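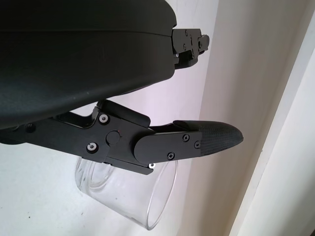 White wall (interior)

A white wall, in the sense I use on this site, is any indoor wall finished in white or a near-white: paint, limewash, distemper, bare plaster that has been sealed but not tinted. I keep the entry separate from the one on exterior whitewash, which has its own weather problems and its own grumpy comment section. I've painted a lot of these walls myself, mostly in rentals, and I've put my own notes in among the general stuff, so take the opinions as mine.

Names and near-names

People say "white" for a huge range of colors. Paint counters sort them into warm whites (a touch of yellow, red or brown), cool whites (a touch of blue, green or black) and what gets called plain or untinted white, meaning the base with nothing added. Off-white, ivory, cream, bone and eggshell all get used loosely. Eggshell is the annoying one, as it's the name of a color and also the name of a sheen, and I have watched two people at the Zultden paint counter argue for ten minutes while talking about different things.

"Builder's white" or "landlord white" is whatever came in the big bucket. It's usually flat, usually thin, and usually can't be matched later by anybody, including the person who bought it.

What makes it white

Most modern white paint gets its color from titanium dioxide, a powder that scatters light very well and doesn't yellow much on its own. Before that came zinc white and, earlier, lead white, which covered beautifully and is poisonous. If you live in an old house, don't dry-sand the old layers until you've had them tested! Chalk and lime are older still. Limewash is slaked lime thinned with water, brushed on in several thin coats, and it goes on looking like dirty milk. It brightens as it dries and then keeps hardening as it takes in carbon dioxide from the air. Your first time, you'll think you bought the wrong thing.

The rest of the can is binder (acrylic or vinyl in most wall paint, alkyd in the oil-based kind), water or solvent, and fillers. Cheap whites go heavy on the filler, so they look fine wet and then you see the old color grinning through the next morning.

Sheen

Flat or matte hides lumps and patches and marks up if you so much as look at it. Eggshell and satin have a low glow and can be wiped down. Semi-gloss and gloss are for trim, doors, and kitchens where someone fries a lot. Anything shinier than eggshell on a big wall shows every seam when the light comes in from the side, which I learned in a long hallway with a window at one end. I'd skimmed that wall twice and was pretty proud of it, and then I rolled on satin and there was the whole history of the building.

How it behaves in light

A white wall picks up color from whatever is near it. A red rug puts pink along the bottom, a lawn outside the window sends green up onto the ceiling, and warm bulbs turn the whole thing to butter after dark. North light (in the northern hemisphere, anyway) tends to make cool whites look gray or a bit blue. This is why a chip chosen in a store can look like a different product at home.

My method is to paint two coats onto a big piece of white poster board, leave a border bare, and move it around the room at breakfast, at noon and at night. Don't paint the sample straight onto the wall next to the old color. Your eye compares the two and you end up judging the contrast instead of the paint. I did that with Tremia, a warm white from a small line I like, and was sure it was peach. On the full wall it looked like nothing much at all – exactly what I'd wanted.

Paint makers often print a light reflectance value on the back of the chip. The scale runs from 0 for a perfect black to 100 for a perfect white, and no real wall gets to either end. Most things sold as white are in the eighties or low nineties. It's a handy number for a dark room, but it won't tell you whether the color leans green.

Preparing and painting

Fill the holes, let the filler dry all the way, then sand. I start with 100 grit on the high spots and move to something finer for the feathered edges. Wipe off the dust with a barely damp cloth. Spot-prime the patches or they'll drink the paint and dry dull, a fault called flashing, and with flat white you'll see it from the doorway as a row of little ghosts.

Water stains, marker, nicotine and knots need a stain-blocking primer. Ordinary wall paint lets them bleed back through, coat after coat after coat. Going over a dark color also goes faster with a primer first.

Cut in along the ceiling and corners, then roll while the cut line is still wet. White on white is hard to follow, so I set a lamp on the floor off to one side and the wet paint shows up shiny. Buy enough for the whole job and mix the cans together in one bucket (called boxing) before you begin. One gallon often covers between 300 and 400 square feet on smooth, sealed drywall. Fresh plaster or rough texture takes a good deal more.

Cleaning and touching up

Dust first, with a dry microfiber cloth or a soft brush. Then lukewarm water with a little dish soap, working from the bottom up so dirty drips don't run down over dry paint and leave tracks. Melamine sponges take off scuffs very well and they do it by being a mild abrasive, so on flat paint they leave a polished spot that's sometimes worse than the scuff.

For touch-ups, use the same can, the same kind of roller and as little paint as you can get away with. Old white walls shift over time from smoke, cooking and sunlight, and oil-based whites yellow in the dark too, behind a dresser or inside a closet. If the patch shows, paint that wall corner to corner and leave the others alone. The change in angle hides the difference. I keep leftover paint in a small glass jar with the color name, sheen and room on a strip of tape. The jar from my current place reads "Bandara, eggshell, back bedroom," and the handwriting is terrible but it has saved me twice.

Common complaints

Dark lines along the studs or above baseboards are usually soot or dust settling on colder strips of wall, and candles make it a lot worse. Yellow-brown drips in a bathroom are often surfactants leaching out of new paint that met steam too early; they generally wash off. Fine cracks at the corners want flexible caulk. Gray bloom low on an outside wall means damp, and no white on earth will fix that until the damp is dealt with.

See also: Limewash; Sheen chart; Ceiling white; Boxing paint; Volero roller covers (nap guide)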